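June, 4 pm, tip transfer demos

Back on the tip rack job for Rowbotham. Task as before: take a tip from one box, put it in a free hole in the other, green racks both. Driving by remote from the side bench, Siu-ming Choi resetting between runs. Hand guiding dropped for this one, arm too stiff near the table and you end up pushing the fingers sideways.

Logged under Hillel, run numbers start at 287. Previous set ended on a bad calibration so ignore anything before that.

Settings: speed cap down a notch, grip force lowest that still holds. Dead zone on the left stick widened, it was drifting agian.
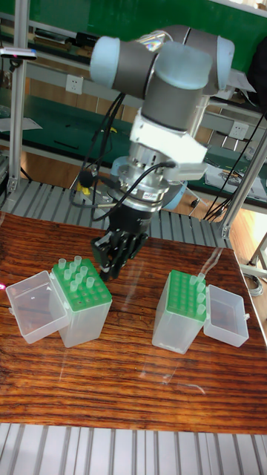
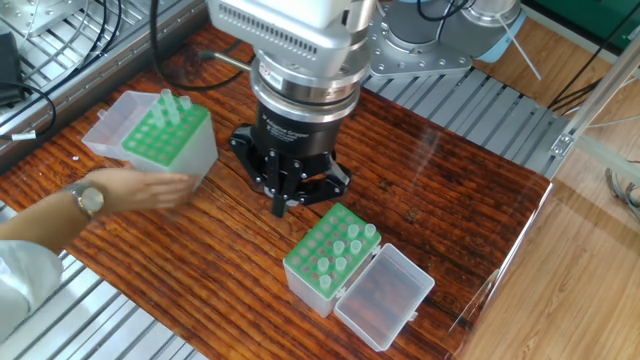
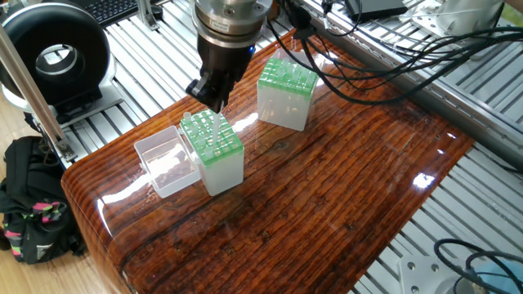
Tip transfer setup, two green-topped boxes on the wood table, top to bottom: gripper between the boxes; a hand at the left box; gripper down over a rack with a tip under it.

Notes while I remember

— Depth is the hard part from where I sit. Overhead view flattens everything, side view is better but the table shine is nasty. Ask Pratwood if they have a matt mat the right size.
— Go straight down the last bit. If you correct sideways with the tip already in the hole it leans and the rack comes up with it. Did this twice, both marked fail, keep them.
— Don't pause over the hole for ages. Long dithering gets learned as part of the task, the Rurkach lot had exactly this. If unsure back off and start a new run.
— Box positions to be changed every 4 runs, incl. angle. Lids stay open.
— Hands out before the arm is enabled, call it out loud. We got slack after lunch.

Clock on the side camera was 660 ms behind the arm log. Fixed in the script, but earlier files need shifting by hand, Siu-ming has the list.

Trigger on the controller sticks when half pressed, gripper closes in little jumps. Can see it in the traces. Swap controller before next session.

Disk: 2677 files in the folder now, move the old ones off befor starting. Still to do — empty-rack starts, and a few runs right to left.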